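Second Lives for Office Computers

The Wadum reuse center takes in retired office computers from schools, clinics and county departments throughout the Uvness valley. Last year it received 1,554 machines, most of them desktop towers between five and nine years old. Many were still in working order when their owners replaced them.

Obsa Jemal, who directs the center, regards the opening of the case as the most important moment in the process. A tower is laid on its side, the panel is removed, and the condition of the interior decides what follows. Office models are well suited to this work. Drive bays are commonly released by colored plastic tabs, and expansion cards are held by clips in place of screws. The color coding was intended for service staff, and it serves dismantlers equally well.
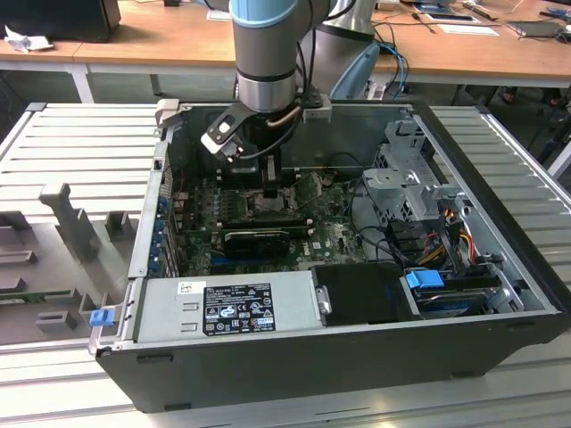
What Is Kept

Graphics cards, memory and power supplies are sorted first. Power supplies are set aside by the rating printed on the label, and any unit without a legible label is sent directly to Mullader for metals recovery. Hard drives are removed under a separate procedure and logged by serial number before they are erased.

Processors receive closer attention. The metal lid that spreads heat across the chip is often dull or lightly scuffed after years of service, and such marks seldom affect its value. The socket beneath is far more delicate. Meron Shiferaw, who trains new staff in board handling, requires each trainee to complete 22 supervised removals before working alone. 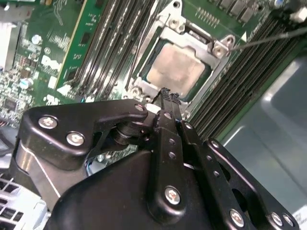

Server boards arrive in smaller numbers, chiefly from Gunn, and command the best prices. Their long banks of memory slots are inspected for dust and for cracked latches. A board that passes is wrapped in antistatic film and shelved with its processor in place, as buyers generally prefer a matched pair. The center sold 47 such boards in January.

Proceeds support the refurbishment program, which placed 400 complete computers with households last year. Applications are accepted at the front counter until 4 p.m.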